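Druline Classroom Task Kit: a semester with the humanoid club

Rating: 2 out of 5

The Druline kit is sold to high schools and community colleges that already have a humanoid and don't know what to do with it on club night. You get a binder of task sheets, a license for the Tustau sequencing software, a bag of floor markers and a year of email support. It costs $410, and the robot is very much not included. Our club bought one in the spring because we had signed up for the Hesasport household tasks round in June and had no plan.

I didn't want to buy it. I have a closet full of kits that promised to teach students how to think and mostly taught them how to update firmware. But the students voted, and the money was theirs from the car wash.

Setup took an evening. The binder says 15 minutes, and maybe it does take that long if your laptop already has the right version of everything. Ours had the wrong version of everything. The Tustau installer quit twice without a message, and the fix was on page 3 of a support document that only gets emailed to you after you complain.

The task sheets are the better part. They start with standing and reaching, move on to work at a desk, and end with fetching things from another room. We got through the first group quickly and then spent most of the semester at the desk. The sheets assume a plain rectangular top. Ours has a curved front edge that dips in at the middle, and that alone cost us two meetings of retyping reach distances by hand. The software has no way to enter a curve.
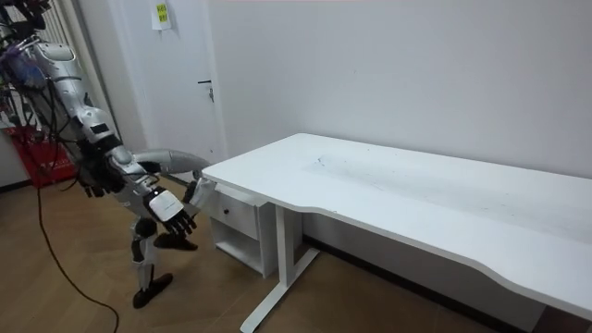
Words: the club's faculty advisor
Filed under: Classroom kits, Robotics

Leaning over the desk with one hand out toward the corner by the drawer unit is the kind of pose the middle sheets ask for. On paper it's a small arrow and the words "approach the near corner." In the room it means working out where the other arm goes, how far the knees bend and who is watching the cable on the floor. The binder gives cable handling a single sentence. I'd have given it a chapter.

Scoring is where I lose patience. Tustau hands out up to 3000 points per task, and my students never found out what most of them were for. A slow, careful reach scored lower than a sloppy one on the same sheet. I wrote to Druline and was told the weighting is "tuned for engagement." We turned the score panel off after that and kept our own notes in a spreadsheet.

For comparison, the Hijazi workbook covers much of the same ground with no software at all. It's uglier and the diagrams are bad, but it asks students to predict what the arm will do before they run anything - a habit I'd pay for.

Buy the Druline kit if your club needs a schedule and somebody else to write it. The task order is sensible and my newer members liked having a sheet to check off. Skip it if you have an advisor with a free weekend. We won't be renewing the license.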